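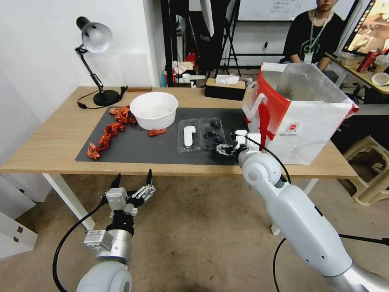

Is a rented two-armed tidying robot worth having for a table full of small stuff?

For most homes it's worth one month, provided you set the table up properly first and don't expect it to be faster than you are.

7 min read

The Matska rents for $347 a month, with delivery and setup included and a return pickup that you have to arrange by phone. It has two arms, a two-fingered gripper on each, and the general manner of a houseguest who wants to help but needs to be shown where the spoons go. I had one in July. I kept notes on what made it better and what made it sulk, and I've sorted them below in the order I wish I'd had them.

Before it arrives

Measure the floor in front of the table you have in mind. The Matska does its work standing on one side, and both elbows want to go out further than you'd guess from the brochure. My dining table was hopeless. A plain rectangular table with open legs did fine once I pulled the chairs away and stopped putting them back out of habit.

Clear the approach as well. Shoes, pet bowls, the bag you keep meaning to take to the thrift store. The setup person will ask you to do this anyway, and will stand there politely while you do it.

Lay down a mat. Matska will sell you one, but any big plain desk mat works if it stays flat and isn't shiny. Dark gray is good. My first attempt was a vinyl tablecloth printed with lemons, and the robot spent most of an afternoon trying to pick up a lemon.

Lighting

It likes even light. A desk lamp at the back corner with the shade turned in toward the work is plenty in the evening. Keep the bulb out of its line of sight and get the cord off to one side. Direct sun across the table in the late morning gave me the worst results of the month, and closing the blinds cured it.

Things it picks up well

Anything with sides: mugs (empty), blocks, battery packs, spice jars, the lids of spice jars. Folded washcloths, if the fold faces it. Toy figures are fine as long as they have something resembling a waist.

Things it picks up eventually

Round and small is where your patience gets used. Blue balls the size of blueberries are about as mean a test as you can set, and a clear plastic tray doesn't make it kinder. Two things helped me. Use trays with low walls so the fingertips can get down beside the thing. And spread the pieces out, with room for one finger on either side of each. If they've all rolled into a corner, give the tray a shake and let it try again.

Clear plastic deserves its own warning. The robot has trouble deciding where a clear tray stops and the table starts, as do I before coffee. A strip of masking tape along the rim fixed it in my house. It also made everything look like a crime scene, but you get used to that.

Things to keep for yourself

Chains, and anything that behaves like one. A string of plastic links will come up off the mat, and keep coming up, and the arm will run out of height before you run out of chain. Either break it into short lengths first or coil it in a shallow bowl and have the robot move the bowl.

Receipts, flat on the table. It can do them. Bring a book.

Tissues. It will pull one, and then it will have one, and there the plan ends.

Bowls and where to put them

Put the target bowl near the middle, a little toward the back, and leave it there for the whole session. I kept nudging mine closer to be helpful and was no help at all. A wide bowl beats a deep one. Plain white showed up best against the mat. Rinse it between jobs if you've had food in it, and don't mix toys and snacks in one session unless you're relaxed about that sort of thing.

Paper shopping bags make a decent bin for the give-away pile, with one condition: fold the top down or hold it open with a binder clip. A crumpled opening folds itself shut over the gripper. Handles are worse. Tuck them inside or cut them off.

Cleaning the fingers

The manual says weekly. Do it after anything sticky. Power the arm down, wipe the pads with a damp cloth, and dry them before you switch back on. No kitchen degreaser, which left mine slick enough to drop a sponge.

The supplied pads wore smooth on the edges by the second week. I swapped to the Kurian soft pads, which come in a pack of 2, and they gripped marbles and grapes noticeably better. They also collect lint like a good sweater. Worth it, though check with Matska before fitting them, since the rental agreement has opinions.

Cables

There's a black cable running down each arm and you will want to tidy them. Leave them alone. They need the slack. I used a hook-and-loop tie on mine and got a call from the help line before I'd finished feeling pleased with myself.

The service plan

Imden handles the optional cover, and their people are the ones who answer when you ring. Pleasant, quick, fond of asking if it's plugged in. If you only want a month, skip it. If you're keeping the robot through the holidays with relatives in the house, pay for it.

Compared with the Collard

The Collard is the other one people ask about. It has one arm, costs less, and takes up far less floor. For clearing a counter into a basket I'd take it over the Matska. For anything where something has to be held still while something else comes off it, you want 2 arms, and you'll know which kind of household you live in.

Would I rent it again? In a month with a lot of sorting, yes. My button jar has never been in such good order, and I've already tipped it over once.

Updated December 2024 with the new pad advice.

Comments

The masking tape on the clear tray works!! I used blue painter's tape so it comes off clean, and we went from lots of misses to hardly any. Thank you for this one.

Does it do LEGO? Asking for my feet.

Reply from the author: Bigger bricks, yes. The flat little ones stay on the floor, where tradition wants them.

We had the Collard for a summer and I disagree about counters. Ours pushed more than it lifted. Might have been a bad unit, they did replace it without a fuss.

Which way round do the Kurian pads go? Mine have a ridge on one side and the leaflet is all diagrams.

Reply from the author: Ridge outward, smooth side to the object. I had them backward for two days.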